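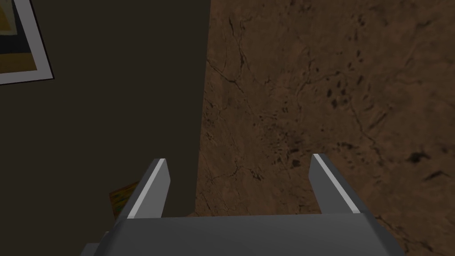
Why would anyone sell a gas field that is still making money, one reader of our first draft wanted to know. We loved that question, and most of this report grew out of it!

Our project follows the sale of the Prakulik field by Guramano, a small producer, to the much bigger Preda. We read both companies' shareholder notices and built our own spreadsheet of what the field might earn.

Guramano owned 71 per cent of Prakulik and Preda bought all of it. The rest stays with Grallska, the pipeline company, which had first refusal on the stake and let it pass.

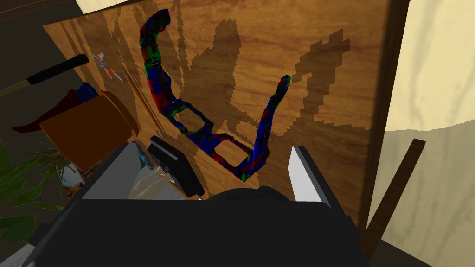
The price came in 3 parts – cash on signing, a second payment when the regulator agreed, and a third only if the new wells reach their target. We had never met a deferred payment before and spent a whole afternoon arguing over who carries the risk (the seller, mostly, but the buyer has to run the field well too).

Then there is the cost of shutting the field down one day. Preda takes on 100 per cent of Guramano's share of that bill, and when we added it to the spreadsheet the price suddenly looked far less generous.

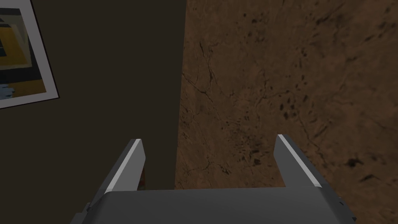
We ran the sums again with gas prices held low for 6 years. Guramano would have struggled to pay for the new wells by itself, and Preda could still manage – so both boards had good reasons to sign. Working that out was the best bit of the term.
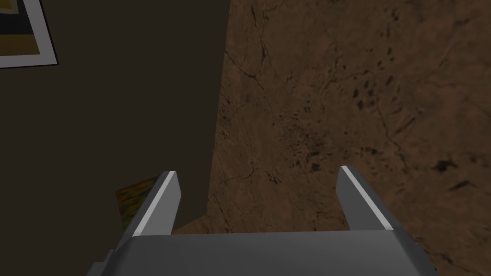 What we would do next

Look at the Grallska side properly. Its pipeline fees go up in December and we only used the old ones.

Print this page | E-mail this page

Search reports Enter keyword Go

Related reports
Who pays when a gas field closes?
Pipeline fees made simple
Reading a shareholder notice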